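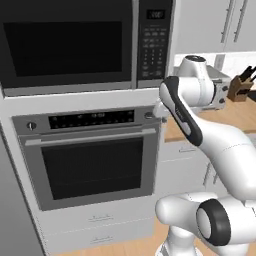 I spent my first morning at Cistero sitting in the wrong chair. I'd come to write about how a commercial kitchen company was bringing robots onto its cooking floor, so I'd packed flat shoes and expected steam. Instead I got a desk, a monitor and a very good cup of coffee. On the screen was a simulated kitchen, all white cabinets and pale wood, with a white arm stretching its gripper toward the right-hand knob on a wall oven. There's even a toaster and a knife block on the counter back there, and I found myself wondering who picked them out.

The people who run the arms at Cistero used to be line cooks, most of them. They still say "behind!" when they walk past each other's desks (I started doing it too, by lunch). The company makes ready meals for hospitals and offices out of its site in Wurden, and before anything new reaches the real ovens it gets tried on the computer first. The cooks decide what the arm should do, the software team sets it up, and then everybody crowds in and argues.

And boy, do they argue! I sat through a long one over how far a person turns a knob before letting go and taking a second grip. One cook kept getting up to do it in the air with her eyes closed. She'd worked ovens for most of her adult life and had never once had to put that into words.

That's the part I hadn't expected to like so much. On the old floor, a cook's shift meant doors, trays, knobs, doors again, and the burns up the forearm to go with it. Now there are two arms working the hot line, with two more on order, and the cooks rotate between the line and the desks. The software they use is called Prilov, and everyone complains about it the way you'd complain about a cousin.

It isn't all sunny. The plant turns out 1,454 trays on a normal day, and the early shift has gotten smaller. Of the 77 people who were on the kitchen payroll when the project started in September of last year, some have left and weren't replaced. A man who'd been on ovens for years told me he took the desk training mostly out of worry. He's good at it, he says, but his back hurts in a new place, and he misses the noise. He also misses eating the mistakes.

The pay question is still open, too. Desk hours are paid at the old kitchen rate, and the cooks think teaching a machine your trade ought to be worth more than that. Management told me it's "under review." I heard that phrase from three different people, and only one of them kept a straight face.

After my visit I walked over to Suwannarat, the noodle place across the road where the early shift goes when it clocks out. Half the table was talking about the knob again. Somebody had a pepper grinder and was turning it slowly, a little at a time, while the rest of them shouted at him to stop.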